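Headphones and their cords: get them sorted before you put them away

I love a desk with a clear top, and the fastest way I know to get one is to deal with the cords first. Headphones are the worst of the lot! Toss a pair in a drawer in November and by spring it has swallowed two chargers and a shoelace.

Start by clearing a flat, light-colored surface. Dark cords show up beautifully against white, and you can follow each one from end to end without losing it under a magazine. Lay everything out with some space between the pieces, then find the plugs. Always work from the plug end, since it's the skinny end and slips back through a loop easily (the earcups never will).
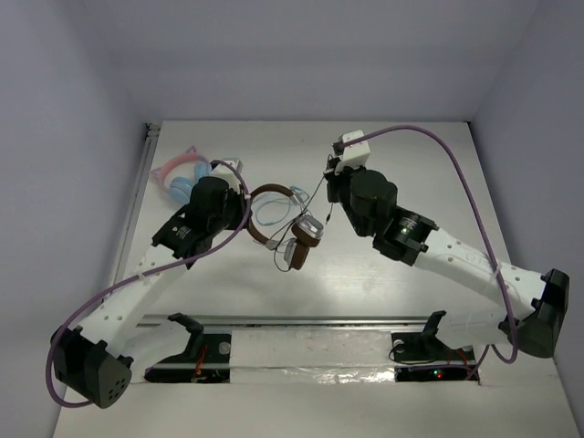
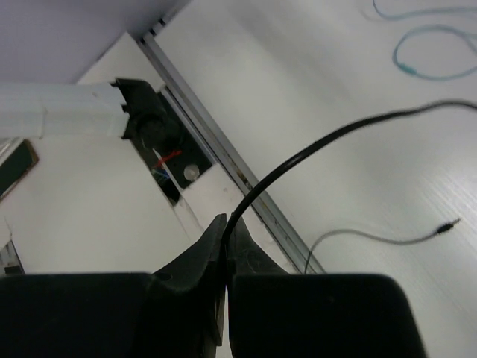
Cords and headphone gear on a white surface, ready for sorting.

Once a cord is free, run it through your fingers and let the kinks relax. Then make big, lazy loops, a good hand's width across, and stop while you still have a short tail left. Please don't wind it tightly around the headband! The bend right behind the plug is where mine always give out.

For fastening, I like a strip of soft hook-and-loop tape. My friend Vasiliki Lambrakis swears by bread bag clips, and they're great on thin cords, though they pop off anything thick.

Store each pair in its own pouch or a shallow box with the loops lying flat. An old sock works too, and I have 9 of those in service right now. Wipe the plug with a dry cloth before it goes in, and tuck any adapters in the same pouch so they stay with their pair.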